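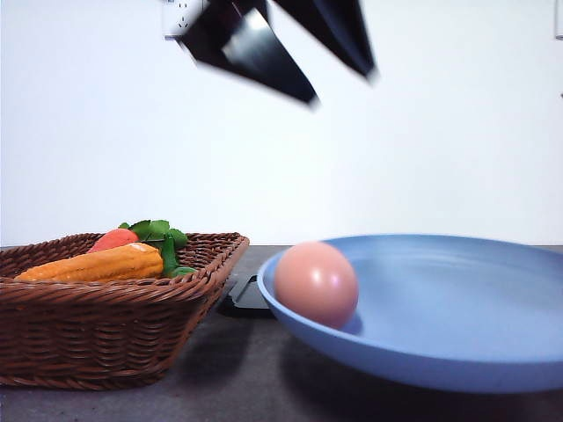

Notes from the Counter

I've been promising a play kitchen item since April, and my inbox has been very patient with me, so let's finally do it. This one is for everybody who has a small person in the house, or a grandchild who visits, or (no judgment at all) a toy grocery habit of their own.

The short version is that I threw out the big plastic bin. I mean the lidded one, the one where the pretend pizza lived under the pretend toaster and you had to go in up to the elbow to find a pretend pea. It had followed us through 2 moves. My daughter used to tip the entire thing onto the rug, play with whatever landed on top, and wander off, and then I'd be on my knees scooping it all back in before dinner. We did that for years!

What replaced it is a basket, a tray and a plate. I'm a little embarrassed that it took me so long, considering that I write a newsletter about putting things away.

I got the idea from Vasylyna Ivanyshyn, who ran the toddler mornings at the Kolcombe library when my oldest was tiny. She never put out more than one meal at a time. A few vegetables, something to put them in, something to serve on, and the kids would stay at it until their parents were begging to go home. I asked her once where she kept all the rest and she said, "In the closet, they don't miss it." I have thought about that closet a lot.

So a few weeks ago I sat down with the bin and a mug of tea and sorted. Anything cracked went. Anything that played a song went to my brother's house (sorry, Yeison's not my brother, I'll get to Yeison in a second). Everything else got divided up into what I'm calling meals, and only one meal comes out at a time. Corn and greens came first, since corn is the great love of this household.

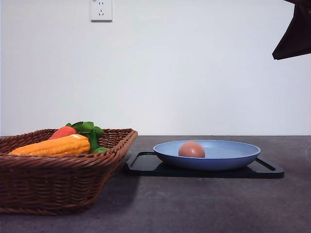

The corn, the greens and one brown egg on its blue plate.

I want to talk about the basket, as I know somebody is going to write in and ask. It's woven wicker with a thick rim, and the sides flare out a little, and that flare matters more than I expected. With straight sides the toys stack up and you're back to digging. With slanted ones they sort of lean against each other, and the leafy bits stick up over the top so a kid can see there's something worth walking over for. Mine has been in the family forever and held bread, then mail, then single gloves. Before you buy anything, go look at what's holding your single gloves.

If you do have to buy, please run your hand all the way around the rim first, inside and out. Wicker can be scratchy, and a loose end at toddler height is no fun. I snip the strays with nail scissors and go over the spot with a bit of fine sandpaper. For cleaning, I use the brush attachment on the vacuum and then a barely damp cloth. Don't soak it. I soaked one once, and it dried into the shape of a potato chip.

The tray is the part my husband was skeptical about. (He said, and I quote, "So it's a thing for the things.") But a tray with a rim gives the plate a home, and the slot at the end gives a small hand something to grab. I went for black because I had black. Any color will do, though I'll admit I love how the light blue plate looks sitting on it. That plate has a nice wide rim, and shallow is the way to go for this age. A deep bowl is one more place for things to get lost in, and we have had enough of that.
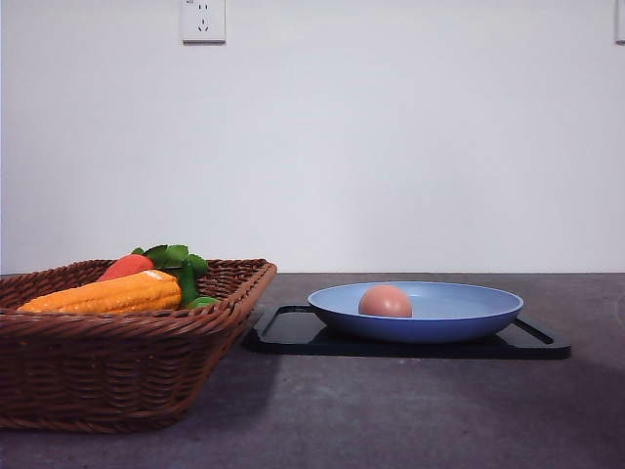
Yeison's five-minute reset

Okay, Yeison! Yeison Castaño lives two doors down from us on Hanrahan and has three boys under seven, so I trust him on cleanup the way I trust other people on taxes. He came by for coffee, watched my daughter ignore me for a while, and told me I was asking for the wrong thing. I was saying "clean up." He says "set the shop." At his house the basket has to look like a stand at a market before anybody gets a snack, and the boys will fuss over where the lettuce goes like they're being paid for it.

We have now been setting the shop every evening, and here is how it goes at our place.

Plate on the tray first. That's her job and she will not be helped.

Long things go across the front of the basket. Around here that means the corn.

Red things behind the corn, with the shiny side up. (Her rule. I don't know either.)

Leaves at the back or the side, standing up if they'll stand.

The egg goes on the plate last, and then we say "open for business" and turn off the big light.

It takes 5 minutes on a good night. On a bad night I do it myself with a podcast on, and that's fine too. You'll notice there's no step for the rest of the toys, and that's because the rest of the toys are in a zip bag on the shelf over the washing machine, waiting for their turn. When she gets tired of corn we'll swap. I thought it would be every few days, but we're still on corn, and I've been served corn in the bath.

A word about where to keep it all. I tried the floor of the playroom first and it turned into a step stool. Then the coffee table, where the dog took an interest. A stretch of kitchen counter has been the winner by a mile, with the basket at the left and the tray next to it, up against a plain wall. It looks nice enough that I don't feel the need to hide it when people come over, and she pulls up her step and works beside me while I do the real cooking. I gave up the spot where the mail used to pile up, and the mail has moved to the top of the fridge. One problem at a time.

If your counter has an outlet in the play spot, as so many do, pick a place where no cords will be hanging down, and use covers if your little one is a poker. Move the kettle, too.

From the mailbag

Several of you asked about the drawer dividers from last time. They're the Bostska ones, the plain set, and yes, you can cut them down with a utility knife and a metal ruler. Measure your drawer on the inside. I say this as a person who measured hers on the outside.

A reader wanted to know whether the meals idea would work for blocks or trains. I think so! Try putting out one kind of building and one kind of something to go in it, and stash the rest. Write back and tell me how it went, and send along your own shop rules if you have any. I'd especially like to hear from the parents of older kids, as I have a feeling mine is going to want a cash register soon and I'm not sure I'm ready for the noise.

Next time: the linen closet, and the fitted sheet I have been avoiding.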